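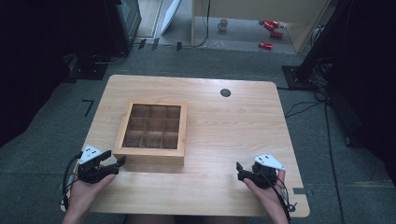 Vol. 2, No. 60

25 November 2021
By Yung-ching Kwan

Dastbridge has withdrawn 79 recordings from its Trelimine manipulation set after a fault in the jaw-width signal of one hand-held gripper. The recordings were made during bench work in which an operator holds a gripper in each hand and works over a divided wooden box on a table. The position of each gripper is tracked by its marker plate, and the opening of the jaws is read separately by a sensor in the grip. The fault was confined to the second of these.

According to the company's fault note, the sensor on the left unit intermittently held its last value while the jaws kept moving. The log continued to fill at the normal rate, so the software saw no missing samples and raised no alarm. In the affected stretches the gripper is recorded as open at moments when it was closed on a part, or the reverse.

The error surfaced when a trained controller was run on an arm at reduced speed. The arm reached the correct compartment, closed early and pressed the part against the partition. The force limit tripped and the arm stopped. There were no injuries, and damage was limited to one bent jaw pad on the arm. Two further runs ended the same way, and the test was halted.

Kadri Šimkus, who leads the test group, traced the fault to a connector where the signal cable enters the grip. A crimp had been made on the insulation instead of the bare conductor. It held contact while the cable hung straight and lost it when the wrist turned outward. "The bench check was done with the gripper lying still, and it passed every time," Šimkus said. "We had to twist the cable by hand to see it."
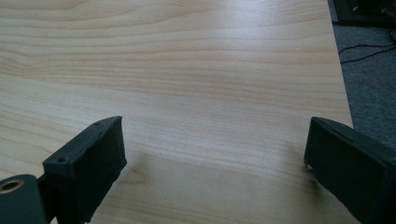 Can the withdrawn recordings be repaired?

Some of them can, by measuring the jaw opening from the gripper camera video and writing it back into the log, but the company has not decided whether to do so.

Dastbridge compared the logged width with the video for all 518 recordings in the set. A recording was withdrawn if the two disagreed at any point during a grasp. Position data from the marker plates was checked separately and no errors were found in it. The controller trained on the faulty data has been deleted and will be retrained on the remaining recordings.

The connector has been replaced on both grippers, with a clamp added to take the load off the crimp. The start-up check now requires the operator to open and close the jaws fully while turning the wrist through its range. The logging software has also been changed - a width value that stays identical for 60 samples while the gripper is moving will stop the recording.

Sung, which supplies the cable sets, has been sent the failed part. A revised assembly with a molded strain relief is due in February. Until it arrives, the cables are to be inspected before each session.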